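Section 4: Filling and planting your Cistum raised planter

By now your planter should be standing where you want it, with all four feet on firm ground and the drain plug pushed home. Do take one last look at the spot before you start filling, as a full planter is a very heavy thing and you really won't want to shuffle it along the patio afterwards!

4.1 Lining and filling

1. Lay the Narkari liner loosely inside, with the printed side facing down, and smooth it into the corners with the flat of your hand.

2. Tip in a shallow layer of gravel, enough to hide the drainage mat.

3. Add compost a bag at a time, firming each one gently (knuckles are fine, boots are not). The large Cistum takes nearly 700 litres, so it is kinder to your back to have the bags delivered close by.

4. Stop a hand's width below the rim. The compost will settle over the first fortnight and you can top it up then.

5. Water slowly until you see a trickle from the drain spout, then leave it overnight.

Note: If nothing comes from the spout, check that the plug's inner cap has been taken off. It catches a good many of us out.

4.2 Sowing salad leaves

1. Draw shallow drills with a cane, a trowel's width apart.

2. Shake the seed thinly along each drill. The Tuominen salad mix holds 1000 seeds to a packet, far more than one planter needs, so fold the top over and keep the rest somewhere cool and dark for a second sowing.

3. Cover lightly, and water with a fine rose.

4. Fit the Clilell fleece cover if you are sowing in October or whenever a cold night is expected, and lift it for an hour or two at midday so the seedlings get some air.

Caution: Never lift or drag the planter once it has been filled. Empty it at least halfway first, and ask someone to take the other end.

Spare liners are listed at the back of this guide under part number 984.

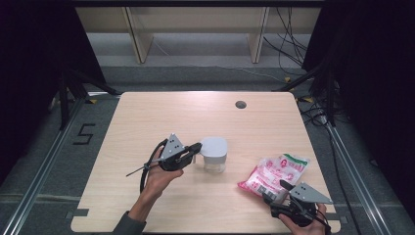
White container with a rounded lid, upright on a light wooden tabletop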